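Notebook, 9 August 2020
Humidity buffering in the paper store - sorption test, second run
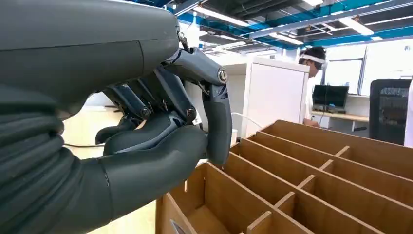

Purpose

Check whether the silica gel cassettes from Stindora hold the store at 50 percent RH with the dehumidifier off, and for how long. The first run in July was stopped early after the door was left open overnight and the log could not be used.

Setup

Small store at Pliltilcombe, north wall, no window. Volume is 22 cubic meters with the shelving in. Two cassettes on the bottom shelf, two at head height, none near the door. Gel was conditioned in the Witkowska cabinet until the weight changed by less than one gram between readings. Total dry gel 11 kg.

Three loggers: A on the bottom shelf, B at mid height on the back wall, C on the inside of the door frame. All three were checked over saturated magnesium nitrate before the run. A and B agreed within 0.4 percent. C read 1.1 percent high and the figures below have been corrected for that. The correction is a single offset taken at one point, so C should not be trusted much below 40 percent.

Logging interval five minutes. Door taped. Dehumidifier off at the wall, not just on the panel, as the panel switch leaves the fan running.

Run

Total time 206 hours. Corridor RH moved between 58 and 71 percent over the period, with the peak on the third night during rain. Temperature in the store stayed between 19.2 and 20.1 C.

Logger A: start 49.8, end 53.1
Logger B: start 50.2, end 53.9
Logger C: start 50.9, end 57.4

A and B rise almost in a straight line. C follows the corridor with a lag of roughly three hours and swings by up to 4 percent. Leakage is therefore at the door, most likely at the bottom, where the brush strip has worn down on the hinge side. Tape does not reach the threshold.

Gel weight gain

Cassettes weighed before and after on the bench balance. Gain for the set was 256 g. By position:

Bottom shelf, left: 71 g
Bottom shelf, right: 78 g
Head height, left: 52 g
Head height, right: 55 g

The lower pair took up more than the upper pair, which fits a leak at the threshold. The balance was not re-zeroed between cassettes. Error from this is small compared to the spread but it should be done next time.

Air exchange

Tried to back out an air exchange rate from the weight gain. With a mean corridor RH of 64 and a mean store RH of 52, the difference in water content is near 2 g per cubic meter at 20 C. That gives 128 cubic meters of air over the run, or a little under 0.7 changes per day. This ignores moisture taken up by the board and paper on the shelves, so the true rate is higher. Compare with the decay test when the tracer kit comes back.

Problems

Logger B lost 40 minutes of data on day five. Battery contact was loose - cleaned and bent back. The gap is on a flat part of the curve and has been left empty, no interpolation.

The cassette lids do not seat well. The Cotov clips are too short for the new lids and two had popped by the end. No gel spilled. Longer clips are needed or the old lids go back on.

The spreadsheet was still using the July dry weights for the two upper cassettes. Corrected. The figures above are from the corrected sheet. Anyone who copied the sheet before today should take it again.

Next

1. Replace brush strip, hinge side first, and fit a drop seal at the threshold if the gap is over 3 mm.
2. Repeat with the same gel load and the door sealed. Same interval, same logger positions.
3. Recheck C at two salt points, magnesium chloride and sodium chloride.
4. Move one upper cassette to the floor by the door for the third run - only after run two is complete, so that one thing changes at a time.
5. Recondition gel. Cabinet is booked until the end of the week.

Raw logs are in the store folder under run 2, with the balance sheet in the same place.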